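Ticket: handling rules for opened cases at the bench
Project: Lurard
Opened by: Zoltán Bozsik
Assigned to: Judit Hegyi
Status: waiting for second reading

Zoltán, 9:40
We have the work instruction for teardown in version 3, and it has two sentences which fight with each other. Section 4 says the arm must be in hold before a person reaches into the work area. Section 7 says the person may support the chassis by hand during removal of a drive. The new operators at Clundden ask me which one is valid and I do not have a good answer. Please tell me before we print it for the Gallorero site also.

Judit, 10:25
Thank you, I see the problem. Section 7 was copied from the manual procedure, when there was no arm at the bench. I looked at the work at hand before writing the answer.

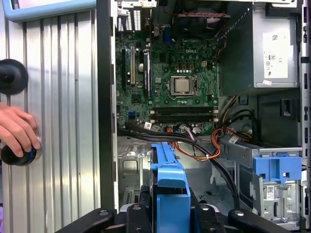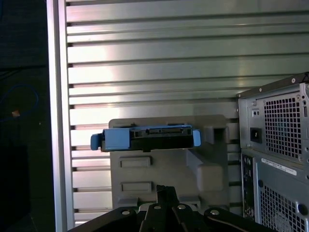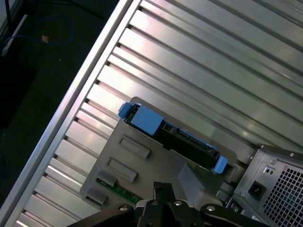
My proposal is that section 4 stays as the main rule and section 7 becomes an exception with its own conditions. The exception is only for supporting or adjusting from the side, with the gripper in hold, and the operator must say "hand in" and "hand out" aloud. In the first picture the fingers are on a black knob at the left, beside the ribbed panel, and the board is exposed on the other side. I would write the rule for exactly such a position: hand at the outer side, never between the gripper and the board. Speed after "hand out" is limited to 16 mm/s for the first move, then the normal value of 200 mm/s.

Zoltán, 11:10
I agree with the exception. Two questions. Who releases the hold, the operator or the person at the console? And what about the drive carriers? Illés wrote in his comments that the text says only "remove carrier" and does not say where to grip.

Judit, 11:50
The operator at the bench releases the hold, always. The console can only stop. I put this in a separate line so it is not lost in the paragraph.

For the carriers: take them by the light blue tabs and keep the gripper away from the connector side. The last two pictures both show a carrier with a tab at each end, so I used the words "tab side" and "connector side" in the draft. If a different model has no tabs -- then stop and ask, do not improvise.

Zoltán, 14:05
Read it. One correction: in 4.2 you wrote "should", and in our documents it has to be "must". Also the retraining period is missing. In the old version it was 36 weeks.

Judit, 14:30
Corrected, and the 36 weeks is back in section 9. Draft is in the Lurard folder. I leave the ticket open until Illés has read section 7.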